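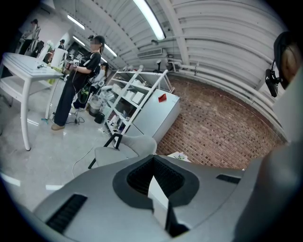 工作间内景:拱形顶棚,靠红砖墙一侧是白色金属置物架和白色柜子。

Eris 工作间使用常见问题

本页针对已经登记和准备登记使用 Eris 工作间的人,内容以房间、置物架、柜子和日常整理为主。收费和合同的细则在登记时另发,和本页不一致的,以登记时发的那一份为准。

一、房间

工作间在哪里,怎么进去?

在 Zuda 院内的老楼里,从院子西侧的门进,沿走廊走到底。院门有门禁,登记以后可以开卡,一张卡押金 200 元,退卡时退还。卡丢了要重新办,原押金不退。第一次来的人请在白天到前台领卡,晚上前台不办手续。

开放到几点?

早上八点到晚上十点。十点以后照明统一关闭,门禁卡只能出不能进。需要过夜运行的东西要提前登记,写明放在哪张桌子上、能不能断电。没有登记的,关门时一律断电。

顶棚为什么是拱形的?

老楼原来就是这个形状。改造时保留了拱顶,里面做了带棱的弧形板,刷成白色。弧形板是装饰面,后面是空的,不能承重,也不能打钉、粘挂钩或者拉绳子。要挂横幅或者背景布,请到前台借落地架。

砖墙上可以贴东西吗?

可以用纸胶带贴纸,用完自己撕掉。不能用泡沫双面胶和热熔胶,撕的时候会把砖面和勾缝一起带下来。也不能打孔。以前有人在砖缝里打过膨胀螺丝,后来补的那一块颜色到现在都不一样。需要长期展示的图纸,建议用移动白板。

日光灯能不能只开一部分?

可以。顶棚的日光灯是分路控制的,中间的长灯管一路,往里走的几盏是另外一路。开关在门边,标了位置。要拍照或者投影的,可以关掉自己那一段,先跟旁边的人说一声。灯管闪烁或者不亮,在前台的报修本上写一下,写清楚是哪一盏,不要自己踩桌子去换。

空调温度怎么调?

出风口装在拱顶上,吹的范围比较大,靠近中间的位置夏天会偏凉。遥控器在门边的盒子里,用完放回去。怕冷的人可以换到靠墙的位置。天气合适的时候先开窗,不用一进门就开空调。

出风口滤网由 Thoroddsen 负责清洗,每 3 个月一次。清洗当天上午空调不开,下面的桌子会盖上塑料布,桌上的东西请头一天收好。

右侧墙顶的那排白色管道可以挂东西吗?

不可以。衣服、线缆、雨伞都不行。线缆需要走高处的,前台有夹在桌沿上的立杆可以借。

二、置物架

靠砖墙的置物架是谁在用?

公用。架子两侧是斜的梯形框,上面放的是公用的设备和白色收纳盒。登记过的人都可以取用,不用打招呼,当天用完当天放回。带出工作间的要在借用本上登记。

收纳盒里的东西怎么分?

按用途分,不按大小分。盒子朝外的一面贴标签,标签写里面装的是什么,写得越普通越好。“连接线”“胶带和扎带”“量具”这样的写法,谁来都看得懂。不要写“杂物”,写了“杂物”的盒子过一阵子就什么都有了。

空盒子在储藏间,缺的时候自己去拿。新加一个盒子,请同时在架子侧面的清单上添一行。

我可以把自己的盒子放在公用架上吗?

短期可以。盒子上写名字和放进来的月份,放最下面一层。到了月底还在原处的,会挪到储藏间;在储藏间再放一个月没有人来领,就按无主物品处理。要长期存放,请租个人柜。

架子能放多重的东西?

每层放满不要超过 50 公斤。重的放下面,轻的放上面,这一条请大家都照做。这种架子是斜撑结构,上重下轻的时候容易前倾。电源、电池、成箱的五金件都只放在底层。拿不准的话,放地上比放架子上好,但是不要挡着过道。

层板可以调高低吗?

可以,但要先把那一层清空。调的时候两个人一起,一人扶一头,两边卡到同一格再放手。调完用手压一压,确认没有晃动。调整层板属于改动公用设施,改之前在群里说一下,免得别人的盒子第二天放不进去。

设备放回去的时候线怎么处理?

线从设备上拔下来,绕成圈,用魔术贴扎好,放在设备上面或者旁边。不要绕在设备机身上。电源适配器和设备是一对一的,两边贴了同样颜色的圆点,放的时候核对一下。圆点掉了的,前台有新的。

三、柜子

白色柜子和置物架有什么分别?

置物架放经常用的,柜子放不常用的和怕灰的。柜门是平板的,没有玻璃,从外面看不见里面,所以门内侧贴了一张清单。放进去什么、拿出来什么,都在清单上改。

柜门上部的红色小标签是什么意思?

红色标签表示这个柜子归公用,不分配给个人。绿色标签是已经出租的个人柜,没有标签的是空柜。标签由前台统一贴,请不要自己撕换。

个人柜怎么租?

在前台填单子,按月算,可以续。钥匙一把,备用钥匙在前台。退柜时把里面清空擦干净,钥匙交回。柜子里不放食品,不放敞口的液体,不放充电中的电池。

租满了怎么办?

可以排队,有空柜时按登记顺序通知。排队期间可以租用储藏间的周转箱,箱子带盖,能上锁。储藏间在走廊另一头,门牌是 541,门禁卡可以刷开。

公用柜里的东西坏了怎么处理?

不要放回去。贴一张黄色便签,写上哪里坏了、什么时候发现的,放到前台的待修筐里。写“坏了”两个字不够用,修的人还得从头查起,请多写一句,例如“通电后灯不亮”或者“左边的卡扣断了”。

四、桌面和散纸

桌子上的纸总是越堆越多,有没有规定?

有。每天关门前,台面和墙边平台上的散纸由当天使用的人自己收走。没有收的,第二天早上统一放进前台旁边的纸筐,保留一周。纸筐里的东西可以随时来翻,过了一周进回收。

有保密要求的图纸请自己带走或者用碎纸机,不要留在平台上,也不要放进纸筐。

打印错的纸可以再用吗?

可以。单面的放在打印机旁边的“草稿”托盘里,装订钉先拆掉。双面的和揉过的直接回收。写了别人联系方式的,先撕碎。

说明书和保修单放哪里?

公用设备的说明书集中放在公用柜里的文件夹中,按设备名称排。Drotix 的供电模块说明书比较厚,单独一册,放在文件夹旁边。看完放回原处。很多说明书网上有电子版,前台电脑里也存了一份,不急着翻纸质的可以先查那里。

桌子用完要整理成什么样?

台面清空,抹布擦一遍,椅子推进去,地上的线头和扎带头捡起来。自己带来的东西带走或者收进个人柜。桌上的插线板留在原处,开关关掉。

焊接和切割留下的碎屑不能用抹布推到地上,用桌边的小刷子扫进簸箕。

五、打扫和检查

平时谁打扫?

地面、垃圾和卫生间有保洁。桌面、架子和柜子里面不在保洁范围之内,由使用的人负责。保洁不移动桌上的东西,所以堆着东西的桌子下面也是扫不到的。

砖墙掉灰怎么办?

老砖墙都会掉一些。贴墙放的东西隔一段时间要拿开来扫一下,置物架后面也要扫。用软毛刷从上往下刷,再用吸尘器吸地面。不要用湿布擦砖,擦过的地方会留水印。怕灰的仪器不要紧贴砖墙放,实在没有别的地方,请加防尘罩。

白色的架子和柜门脏了用什么擦?

微湿的布就可以,有胶印的地方用一点酒精。不用钢丝球和去污粉,漆面磨花以后更容易脏,也更容易锈。擦完再用干布走一遍,架子的接缝处容易存水。

有没有集中整理的时候?

有,每季度一次,下午两点开始,具体哪天会在群里提前通知。主要做这些事:把架子上的盒子逐个打开核对标签,把柜门内侧的清单抄一份新的,清理储藏间里到期的无主物品。来不来自愿,来的人当月个人柜免租金。

十二月那次时间会长一点,要做年底盘点,公用设备下午不外借。

想给工作间捐旧家具或者旧设备,收吗?

先拍照发给前台,写上尺寸。柜子和架子目前不缺,桌子看情况。收纳盒只收能和现有的叠在一起的,颜色最好是白色。旧设备要能正常通电,缺电源线的不收。未经联系直接放在门口的,请当天搬回。

我发现别人把东西放错了,可以帮忙放回去吗?

公用的东西可以,看着标签放就行。个人的东西不要动,挡了路的话轻轻挪开,再告诉前台。

本页没有写到的问题问谁?

问前台,或者写在门口的意见本上。意见本每周看一次,回复写在同一页。急事请直接打前台电话,号码贴在门禁卡背面。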